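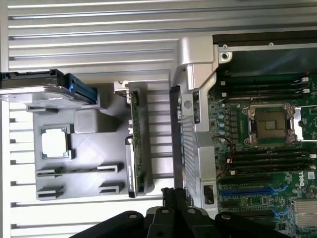 Hard drive with blue carrier handle, at left, and server board, at right.

Returning a failed drive that still holds client records
Posted in Records and Office Administration, 2024-04-21

Siham Harb
Our office provides bookkeeping services to small businesses and retains client files for seven years. One of the drives in our file server has failed within its warranty period. The seller, Stubbs, will send a replacement at no charge, provided that the failed drive is returned within 33 days. The drive was not encrypted. It holds payroll records, including home addresses and bank details, and it can no longer be read or erased by our staff. Our written policy states only that media must be "disposed of securely" and does not address warranty returns. May we send the drive back, or should we forfeit the replacement? I would also appreciate advice on wording for the policy, which is due for review in June.

Suha Khasawneh
A drive that your staff cannot read may still be readable by someone with suitable equipment. For that reason our organization does not return unencrypted media under any circumstances, and I would recommend the same position to you.

Before forfeiting the replacement, please ask Stubbs in writing whether a media retention option is available. Under such an arrangement the customer keeps the failed drive and pays a fee – in our last case it was $100. Some sellers will also accept a certificate of destruction in place of the part. Request confirmation before the drive is destroyed, as a certificate issued first may be refused.

Whichever course you take, record the serial number, the date of removal and the name of the person holding the drive, and keep it in a locked cabinet until the matter is settled. Your client agreements should be read as well. Two of ours require notice before any media leaves the premises.

For the policy, we use the following: "Storage media that has held client information shall not be returned, traded in or resold unless its contents were encrypted throughout its period of use."

Feneo
Check whether the server has more than one drive. If the files were spread across several, each drive holds only part of them. That is not a substitute for destruction, however.

Wiltard
We drill ours. The warranty is then void.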